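Timdale to Retire Desktop Computers at Public Counters Under Revised Equipment Schedule

2019-05-22

Timdale will begin withdrawing older desktop computers from its public service counters in July, under a revised equipment schedule published by the town's administrative services department. The schedule covers the town hall, the two library branches, the permit office and the water billing counter.

The document replaces a schedule that set a fixed replacement date for each machine according to its year of purchase. Under the new terms, a computer is assessed at its annual inspection and then repaired, reassigned or retired. Age remains a factor but no longer triggers replacement by itself.

A total of 64 desktop units fall within the first inspection round. Machines that pass will stay in service for a further year. Machines that fail on a single replaceable part, such as a power supply, a fan or a storage drive, will be repaired if the cost of parts does not exceed $80 per unit. Anything above that limit goes to the retirement list unless the department using the computer agrees to pay the difference from its own budget.

The inspection work has been awarded to Ladeo, a regional service contractor that already maintains the town's printers and counter scanners. The contract runs for 2 years and may be extended once on the same terms. Ladeo will carry out the work at its own premises and is required to return each computer within five business days. Loan units will be placed at counters that would otherwise have to close.

Inspections will follow a written checklist. The technician records the serial number, opens the case, removes dust from the vents and heat sink, checks the seating of cables and memory, and runs a storage test. Results are entered on a form that stays with the machine until it is disposed of. The town will receive a copy of each form along with the monthly invoice.

Data handling is covered in a separate section. Storage drives leaving service must be removed from the case before the rest of the unit is released. They are then erased and verified, or physically destroyed if verification fails. A certificate is issued for each drive. The previous schedule permitted erasure with the drive still installed and did not require a certificate.

Retired cases, power supplies and circuit boards will be collected by Değirmenci, a recycling firm, and sorted by material. Steel and aluminum are sold as scrap, with the proceeds credited to the town. Circuit boards are sent on to a licensed processor. The agreement excludes monitors, which remain under the county's existing collection arrangement.

Residents will not be able to buy retired computers directly. The schedule states that sales to the public were discontinued on account of the administrative cost of testing and labeling single units. Schools and registered nonprofit organizations may apply for working machines that are surplus to requirements. Applications are made in writing and are handled in order of receipt. Recipients must supply their own storage drives and software licenses.

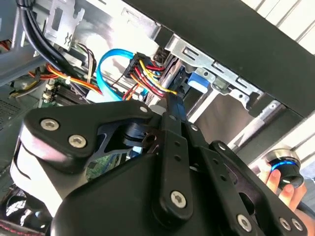

The open interior of a desktop computer case.

Inspection records will be kept in Vududex, the asset register the town adopted last year for vehicles and office furniture. Entries for computers were previously held in separate spreadsheets by each department, and the formats did not match. Departments have been asked to submit their current lists before the first units are collected. Any machine that does not appear on a list will be tagged on site and entered by the contractor.

The schedule also sets a limit of $2,000 per quarter for unplanned repairs outside the annual round. Requests go through the help desk and are approved in the order in which they affect public counters, with back-office machines second. Unspent amounts do not carry over to the next quarter.

Opening hours at the affected counters are not expected to change. The library branches will post a notice at the public terminals before any unit is taken out, and reservations for those terminals will be moved to another machine at the same branch where one is available.

The full schedule and the nonprofit application form can be consulted at the town hall front desk during regular hours.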